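Notebook – hand cell, February

8:40. Picked up where I left off last night. Left hand on the Vurkeck cell faulted again overnight, thumb axis, position error on the flex joint. Third time this week if you count the one Fulvio cleared without writing down (please write them down).

Log says cycle 1668. The two before were lower but I only have the one exact number, the older logs got overwritten when the controller rolled. Need to ask Jastermont if the buffer can be made longer. Right now it keeps the last 1000 lines and a thumb fault spits out pages of junk all by itself, so the useful part goes first.

What happens, as best I can tell: hand gets the close command, four fingers follow, thumb starts, stalls partway, controller waits, then drops the whole hand to safe hold. Arm doesn't stop. That is the part I don't like. Arm finished its move with the hand in safe hold and would have gone on to the next one if Fulvio hadn't been standing next to the button.

So two problems, not one:
- thumb stalling
- arm not seeing the hand fault

Second one is the safety one. Taped a note on the pendant: NO UNATTENDED RUNS. Evaristo Bianchini has been told, he wants it in the incident book as well, will do after lunch.

9:30. Arm jogged by hand at slow speed, thumb command sent seperately from the fingers so I could see which one complains. Ran it with the wrist camera on and saved stills as I went. 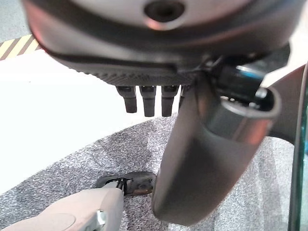
Wrist cam, left hand. Fingers curled, thumb down at right with the open end up by the joint housing.

Thumb moved fine 3 times out of 3 by itself. Sent with the fingers it stalled on the second try. Same axis, same error code 158. So load or supply or timing, can't say which yet. Swapped the command order, thumb first and then fingers – no stall in the few I had time for. Doesn't prove anything.

Checked the connector at the wrist, seated ok, no bent pins. Wiggled the harness with power on and couldn't make it fault. Did not open the palm. Du Plessis wants the seal left alone until they answer my mail, and I don't feel like losing the warranty over this.

10:50. Fault line to the arm controller. Found it, I think. Hand fault output is mapped to an input that the Vakuto config has marked as "warning". Warning gets logged and nothing else. Must of been like that since the config was copied over from the old cell, so the old cell had it too?? Fulvio to check the backup.

Changed it to stop category, saved under a new name. Forced the fault from the hand side with the arm at slow speed. Arm stopped. Forced it again at mid speed, stopped. Not tried at full speed, want a second person here.

To do
- incident book (me, today)
- old cell config, same input (Fulvio Gatti)
- log supply voltage during a combined close, borrow the good scope
- right hand, same test, don't assume its fine
- note stays on the pendant until Evaristo signs off the full speed stop

11:15. Mail back from Du Plessis, they want the raw log and the hand serial. Sent both. Hand stays powered down till they reply.

Last updated: February, 11:20
Questions: see Evaristo or leave a note in the cell binder | © Hand cell workshop notes | Back to top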